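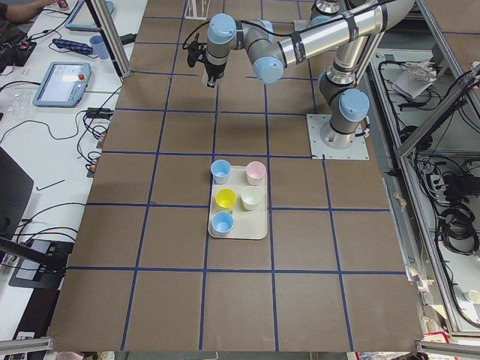
Das helle Tablett, quer über einer der blauen Linien.

Spülbrett68 schrieb am 1. Dezember 2021:
Ich suche Rat zum Thema Handspülen in der Teeküche unseres Vereinsheims. Eine Spülmaschine kommt nicht in Frage, der Starkstromanschluss fehlt und der Boiler ist klein. Bisher trocknen wir alles auf Tabletts wie dem oben. Das Wasser bleibt stehen und die Becher haben unten einen Rand. Das Wasser hier ist ziemlich hart. Lohnt sich ein richtiges Abtropfgestell, oder reicht ein Tuch als Unterlage?

Futo schrieb:
Gestell. Ein Tuch ist nach einer halben Stunde durchnässt und riecht am nächsten Tag. Wir haben seit August eins aus beschichtetem Draht und sind zufrieden. Man muss nur darauf achten, dass die Beschichtung an den Füßen nicht aufplatzt, sonst rostet es von dort aus.

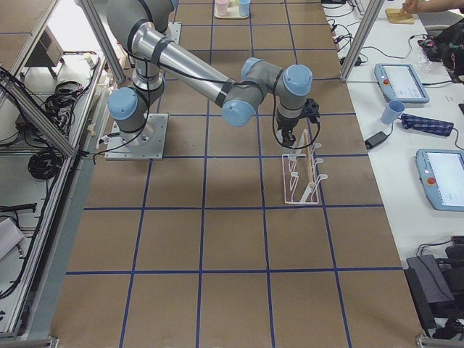

Weißes Drahtgestell, die Zinken sitzen auf der rechten Seite.

kranich_nord schrieb:
Sehe ich anders. Drahtgestelle sind für Teller gut, aber kleine Becher kippen zwischen den Drähten um. Außerdem läuft das Wasser einfach auf die Arbeitsfläche, man braucht also doch wieder etwas darunter. Ich trockne seit Jahren direkt ab und räume weg. Das dauert fünf Minuten.

Futo schrieb:
Fünf Minuten bei zwei Personen vielleicht. Wenn nach einer Versammlung 94 Tassen dastehen, trocknet keiner freiwillig ab. Und nasse Geschirrtücher verteilen nur die Keime.

Spülbrett68 schrieb:
So viele sind es bei uns nicht. Meist geht es um die Kinderbecher vom Nachmittag, alle aus Kunststoff. Die werden im Gegensatz zu Glas einfach nicht trocken.

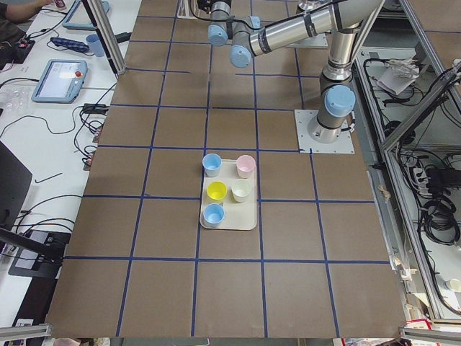

Kleine Kunststoffbecher auf dem Tablett, Öffnung nach oben.

Gyula Vincze schrieb:
Kunststoff speichert kaum Wärme, deshalb verdunstet das Restwasser so langsam. Zum Trocknen gehören die Becher mit der Öffnung nach unten, aber leicht schräg, damit Luft hineinkommt. Erst wenn sie trocken sind, umdrehen. Gegen den Kalkrand hilft ein Schuss Essigessenz im letzten Spülwasser, danach kurz klar nachspülen.

kranich_nord schrieb:
Essig würde ich lassen, der greift auf Dauer Dichtungen an. Zitronensäure, kalt angesetzt.

Gyula Vincze schrieb:
Im Spülbecken ist keine Dichtung, die das bei der Verdünnung übel nimmt. Zitronensäure geht aber genauso.

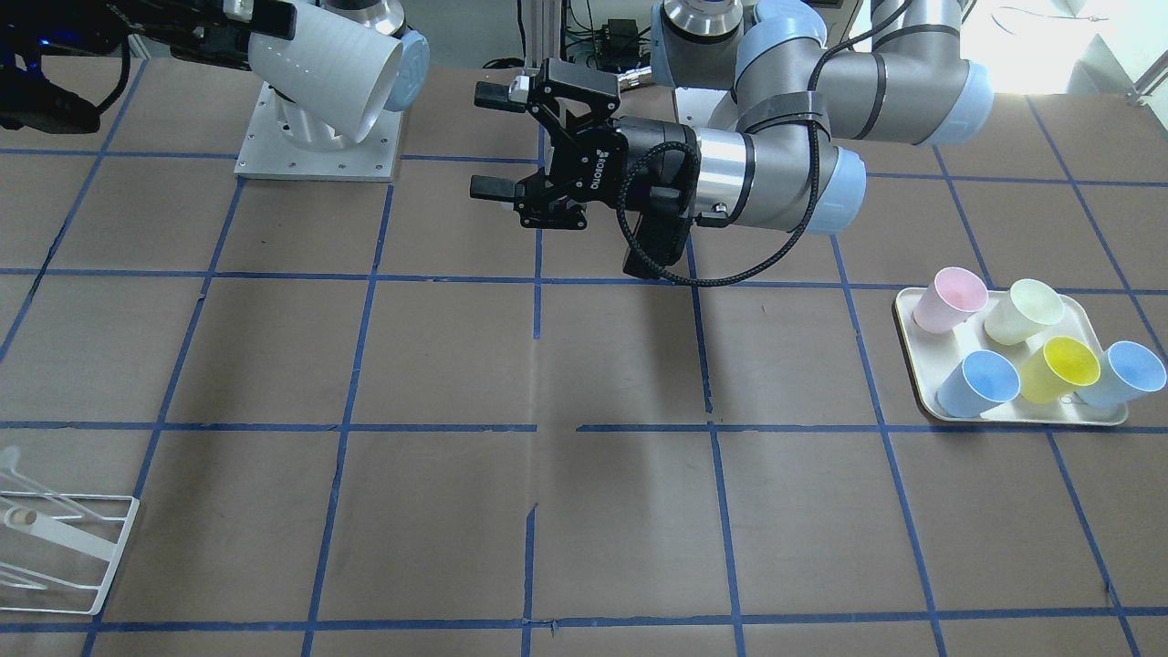
Beim Mittel selbst würde ich eher sparen. Die meisten nehmen viel zu viel und wundern sich dann über Schlieren. Ein Teelöffel auf fünf Liter reicht, Gläser zuerst, Fettiges zuletzt.

Spülbrett68 schrieb:
Danke. Dann probiere ich es mit einem Gestell und einer flachen Wanne darunter. Zitronensäure haben wir noch vom Entkalken im Schrank.

Futo schrieb:
Nimm eine Wanne mit Ablauf, sonst schüttest du sie jeden Abend aus.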